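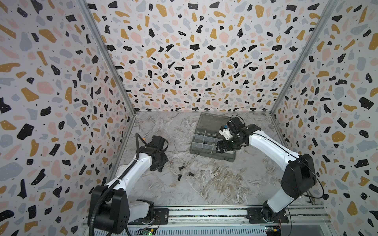

Parkard hinged parts organizer, dark gray: review

Posted November 14, 2024 by Ikhsan Ong

Type: compartment box for small hardware
Finish: dark gray translucent plastic, clear dividers
Use during review: metric bolts, washers, set screws
Verdict: good for a bench, marginal for a van

I keep black oxide bolts in small quantities and had been storing them in the bags they shipped in. The Parkard replaced 14 of those bags in July and has been on the bench since then.

Lid and hinge

The lid folds back far enough to lie flat behind the tray. It stays there without being held, which leaves both hands free for sorting. The cost is bench depth: open, the box takes up twice the space it does closed. On a narrow shelf you will end up pulling it forward each time.

By my tally the lid has been through 2,000 cycles, most of them in one dull week of re-sorting. The hinge has picked up slight side play. It still closes square.

Dividers

The dividers are thin and clear. Thin is good for capacity, and the clear plastic lets light into the compartments. They flex if you press a fingertip against one while chasing the last washer. Short bolts are easy to pick out. Anything longer than the compartment ends up propped on a corner and can keep the lid from seating.

Color

Dark gray is my main complaint. With the lid closed you can tell that a compartment is occupied, but black hardware against a dark tray is hard to identify by size. I tip the bolts out onto a pale surface before measuring them. On a light marble pattern they show up immediately – in the tray they do not. Labels on the lid help.

Transport

I loaded it with 697 mixed pieces and drove it across town on its side. Several M3 washers had moved one compartment over. Pavithra Chowdary tried hers with larger bolts only and had no migration at all.

Buy it for bench storage of M4 and up. For smaller parts, I would look for a tray in a lighter color with a tighter lid.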